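Re: [hall-displays] Letters on the black drape
From: Emmanuel Massawe
Date: 19/07/2019
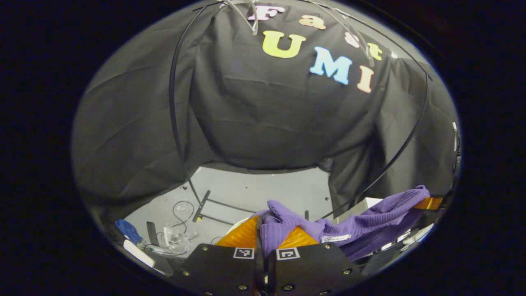 Foam letters on the black cloth, "Fast" over "UMI"

Thanks for the notes on hanging. I went with loose folds in the end. The letters bend a little with the cloth, mostly in the "Fast" row, and I can live with that. The slope down to the right is how I want it.

On Feb. 2 the Plasurham list wrote:
> Foam letters will hold on fabric if the cloth is not pulled
> tight. We hung 4 drapes at Kashindye that way. Put the big
> word low and the small one over it, and keep the pale
> colors away from each other.

I followed most of this. "UMI" is the bigger word and sits lower. The pale colors are another matter — the "s" and the "I" both came out peach, and they are on the same side. If someone has a spare "I" in green or dark blue, same rounded style with serifs, I would trade for it.

Two questions for the list. Does anyone know a shop in Fleltville that still sells these one at a time? Kidinine only has the mixed bag at 700, and I need two letters. Also, what do you use to get creases out of black cloth once it is up? I would like to leave it on the frame.

The floor under the drape still has to be cleared — a cable and some clear plastic things.

Emmanuel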